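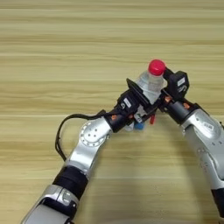 Chapter 4: What Is It Made Of?

Before we go anywhere near a microscope, let us spend a little while with the sort of thing that turns up on any table at home or at school. Nisreen Sleiman, who taught this course at Nasbridge for years, used to begin every December term with a plain plastic bottle, and I have never found a better way in (I have tried!).

Pick something up and you are already asking questions. Does it bend? Can you see through it?

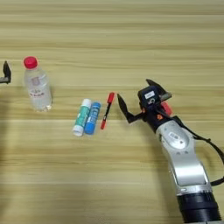 Fig. 4.1 A bottle with a red cap, two glue sticks and a red marker pen.

Keep a page of your notebook for words such as clear, stiff, smooth and ribbed, and do be generous with them, as you will want them all again when we come to sorting in Section 7.
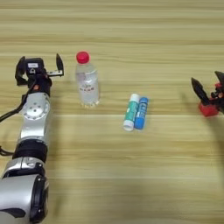 Why is a drinks bottle often ribbed?

The ridges make the thin plastic stiffer, so the bottle keeps its shape when you grip it, and the maker can use less material.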